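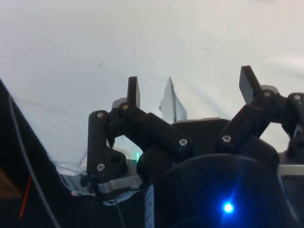
**Werkstattbuch / Textil / Weißes Tuch, Falten und Flecken**

September, kurz nach acht. Kaffee vorhanden, Bügeleisen auch, Motivation wird nachgeliefert.

Stand der Dinge: Das weiße Tuch ist immer noch leicht faltig. Schräge, weiche Knicke, dazu ein paar flache Wellen. Dramatisch ist das nicht, im Gästezimmer würde man es durchgehen lassen. Wir wollen aber wissen, was das Glätten bringt und wie lange es vorhält, also wird hier über Falten Buch geführt. Meine Großmutter hätte dafür keine Projektnummer gebraucht.

Dunkle Pünktchen sind auch drauf, winzig, ein paar oben links und ein paar zur Mitte hin. Fussel, Webfehler oder Dreck, alles noch offen. Vor dem Waschen bitte erst mit der Fusselrolle drüber und nachsehen, was hängen bleibt. Wer reibt, bevor er rollt, macht aus einem Punkt einen Strich. Wir haben so ein Tuch im Schrank, es heißt intern »das Komma«.

### Was bisher gemacht wurde

Der Stoff ist vom Ballen Elberg, Zuschnitt 150 × 87 cm. Die 87 war nicht geplant, da hat jemand am Lineal vorbeigeschnitten, und dieser Jemand führt gerade das Buch. Gewaschen bei 60 Grad, ohne Weichspüler, Schleudern auf kleiner Stufe. Danach über die Stange gehängt und dort vergessen, was im Protokoll als »Ruhezeit« steht.

Gebügelt einmal von links, mittlere Stufe, ohne Dampf. Ergebnis: Die Legefalten waren weg, dafür kamen schräge dazu. Vermutlich habe ich beim Bügeln am Stoff gezogen, um schneller fertig zu werden. Die Zeitersparnis geht jetzt für diesen Eintrag drauf.

### Versuch mit Dampf

Zweiter Durchgang mit dem Gokar, volle Dampfstufe, diesmal ohne Ziehen. Eisen aufsetzen, anheben, weitersetzen, immer mit dem Fadenlauf. Man kommt sich dabei vor wie beim Stempeln auf dem Amt. Unter der Hand wird der Stoff schön glatt, aber sobald er noch klamm über die Tischkante hängt, zieht er sich die nächste Welle selbst hinein. Auf dem Tisch auskühlen lassen, flach, und Finger weg. Das schreibe ich mir hier auf, weil ich es beim letzten Mal auch schon wusste.

Die Sprühstärke von Hamura habe ich nur an einem Reststück probiert. Wird steif wie ein Hemdkragen und knickt danach mit Überzeugung — jede Falte bleibt, wo sie einmal war. Fürs große Tuch kommt das nicht in Frage. Der Rest steht jetzt von allein im Regal und darf bleiben.

### Aufhängen oder rollen

Zusammenlegen ist ab sofort verboten, auch »nur kurz«. Das Tuch kommt auf die Papprolle, rechte Seite nach außen, Seidenpapier dazwischen. Die Rolle liegt quer im Fach, nicht hochkant, sonst rutscht alles nach unten und wir haben am unteren Ende eine Ziehharmonika. 29 Stück Seidenpapier sind noch im Karton, das reicht eine Weile, sofern es nicht wieder jemand zum Verpacken von Tassen nimmt.

Beim Spannen erst die Mitte der langen Seite fixieren, dann nach außen arbeiten, gegenüberliegend im Wechsel. Nicht an den Ecken anfangen. An den Ecken anfangen ist der direkte Weg zu den Diagonalen, siehe oben.

### Offen

- Fusselrolle, dann Pünktchen noch einmal ansehen, am besten bei Tageslicht am Fenster
- Bügelbezug wechseln, der alte hat einen Rostfleck und wartet auf sein Opfer
- Zweites Tuch aus der Lieferung Mwaipopo zuschneiden, dichtere Webart, angeblich knitterarm (steht auf der Banderole, Banderole war zerknittert)
- Gokar entkalken, er spuckt
- Langes Lineal suchen. Wer es hat: 87 ist keine runde Zahl

Nachtrag, halb fünf: Fusselrolle ist leer. Neue liegt laut Liste im Fach unter dem Zuschneidetisch, im Fach unter dem Zuschneidetisch liegt die Liste. Pünktchen also vertagt, Tuch bleibt bis dahin ungewaschen.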